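# Plama: pointing-conditioned box handover

Plama is a set of bimanual manipulation recordings built at Drulen for work on ambiguous requests. A customer asks for one item among several similar ones, by pointing, by speech, or both. The robot has to pick the right box from a display case and place it on a serving tray. This card covers the food counter subset.

## Contents

The subset has 300 episodes, split by session and not by episode. 84 episodes are held out for testing. Each episode holds:

- synchronized video from the wrist cameras and one fixed workspace camera
- joint positions and gripper opening for both arms
- the spoken request as a text transcript
- the target box, as a slot index in the left or right case

Goods are glazed donuts in open kraft-paper boxes. Toppings vary, and the printed liners add high-contrast detail that a detector can latch onto. Wrist views are useful for checking this, as the liner print can take up as much of the image as the glaze does. 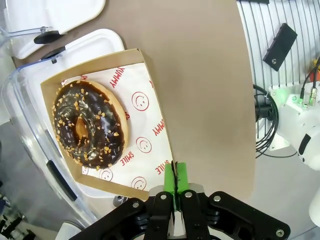 Does the policy see the transcript during a pointing-only episode?

The transcript field is filled with an empty string in those episodes, and the text encoder output is masked before fusion.

## Method

The baseline, Coutinho, works in two stages. A grounding module reads the fixed camera stream and outputs a distribution over slots. A visuomotor policy then takes the selected slot and the wrist views and produces action chunks of 24 steps. Grounding is frozen while the policy trains.

Pointing is treated as a short sequence. A single frame often leaves two neighboring slots equally likely – the fingertip is above the case, and depth along the pointing direction is poorly constrained. 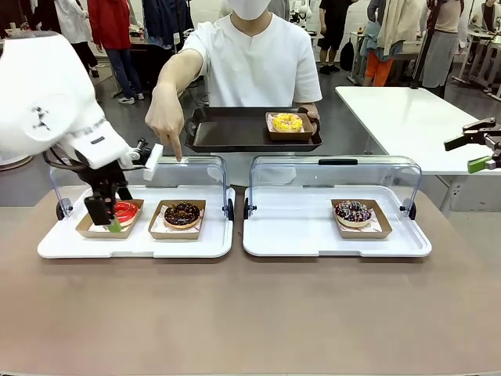 The module therefore pools evidence until the slot distribution falls below an entropy threshold, and the arm holds its position until then. The threshold is set on validation data and stored with the checkpoint. Lowering it makes the robot slower to start but reduces wrong picks between adjacent boxes.

Grasping uses the box, never the food. The policy is trained to close on a cardboard edge or corner, with a force limit so that the wall does not fold. The other arm is recorded in every episode, including those where it has no part in the transfer.

## Results and limits

On the held-out split, Coutinho selects the correct slot in over 90% of episodes when speech and pointing are both present. Pointing alone is weaker. Most remaining errors happen at placement – the tray is held by a person, so its height and tilt change during the approach, and a box already on the tray reduces the free area.

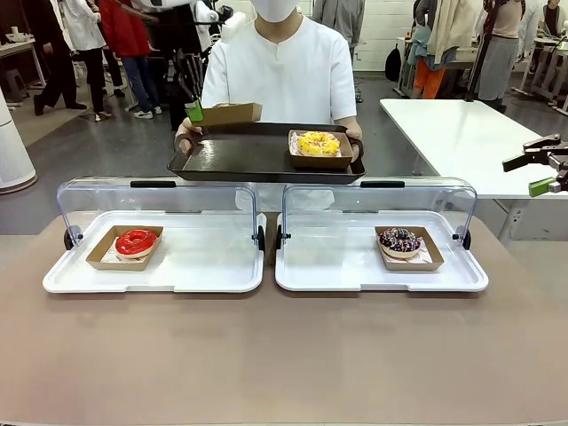

## Known issues

1. In 2 sessions the gripper opening is logged with a constant offset. A correction script is in `tools/`.
2. Reflections on the clear covers cause false box detections in the fixed view.
3. Bystanders are visible in the background. Mask them before training a person detector on this data.

## Use

Load episodes with the Prernumeo reader. Older readers ignore the mask flag and will pass empty transcripts as valid input.

Maintainer: Kacper Kalinowski

Last updated: February

Contact | © Drulen | Back to top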